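2.3. Tri à domicile des petits objets de salle de bains

Les emballages et accessoires de toilette occupent une place à part dans la littérature sur les déchets ménagers. Leur masse est faible, leur composition est souvent mixte et les consignes locales les traitent de façon inégale. L'enquête menée à Livach portait sur ce seul flux. Les 300 foyers retenus ont reçu un carnet et un sac de collecte, relevé le dimanche pendant toute la durée de l'étude.

Les consignes remises aux foyers reprenaient celles du guide communal, sans ajout de notre part. Les flacons vides devaient aller au bac de tri avec leur bouchon, les rasoirs jetables et les produits en coton aux ordures résiduelles. La figure 4 rassemble des vues de plan de travail ; les catégories elles-mêmes sont définies à l'annexe B.
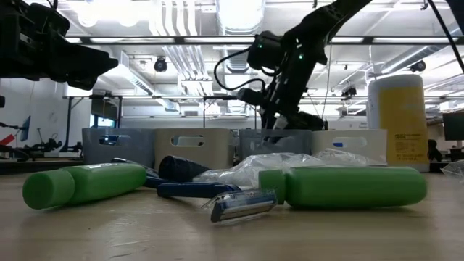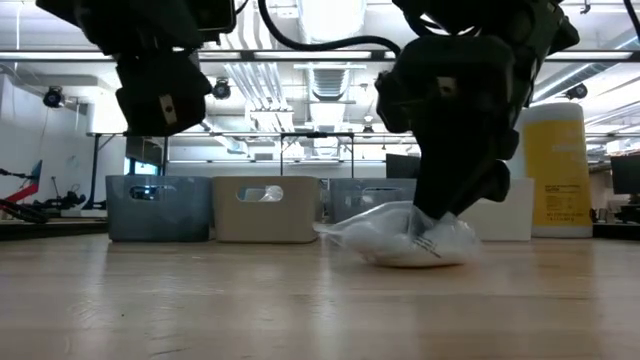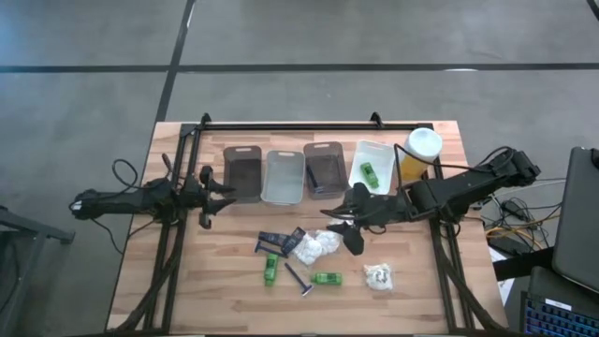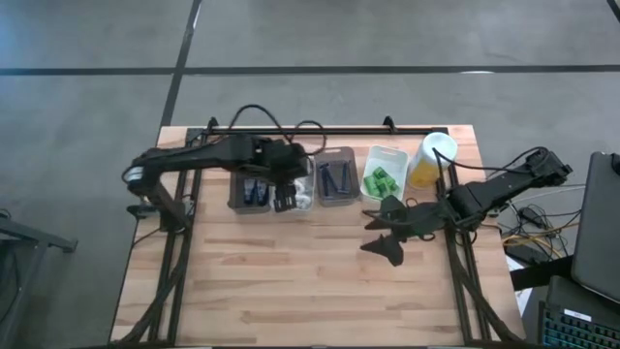
Figure 4. Vues de plans de travail en bois clair ; bouteilles vertes et rasoir bleu sur la première.

Département d'études des consommations domestiques, Institut Lustine

Le retour des carnets a été bon dans le centre de Livach et plus faible dans le quartier de Brustance, où les immeubles n'ont pas de local à déchets. Nous avons écarté les carnets dont 2 pages ou davantage manquaient. Une relance par courrier a été faite en juillet auprès des foyers silencieux, avec un effet limité.

L'erreur la plus fréquente concerne les rasoirs. Beaucoup de répondants les assimilent à du plastique recyclable et les placent avec les flacons. Plusieurs ont noté dans la marge du carnet qu'ils ignoraient la présence d'une partie métallique dans la consigne, ou qu'ils pensaient qu'elle serait séparée au centre de tri. Les flacons, eux, sont rarement mal orientés, mais une part d'entre eux finit aux ordures résiduelles parce que la salle de bains ne dispose que d'une seule poubelle.

Ce dernier point rejoint les observations d'Onyshchenko sur la distance entre le lieu d'usage et le bac. Khrystyna Onyshchenko a bien voulu relire notre grille de codage et nous a suggéré de distinguer les foyers selon l'étage de la salle de bains. La distinction s'est révélée utile dans les maisons à deux niveaux. Elle n'apporte rien en appartement.

Nous avons enfin proposé à 70 foyers volontaires un second récipient, le modèle Yoon, à suspendre près du lavabo. Les entretiens conduits ensuite montrent un usage régulier dans les familles avec enfants, et un abandon rapide chez les personnes seules, qui le jugent encombrant. Le dépouillement de ces entretiens est présenté en 2.4.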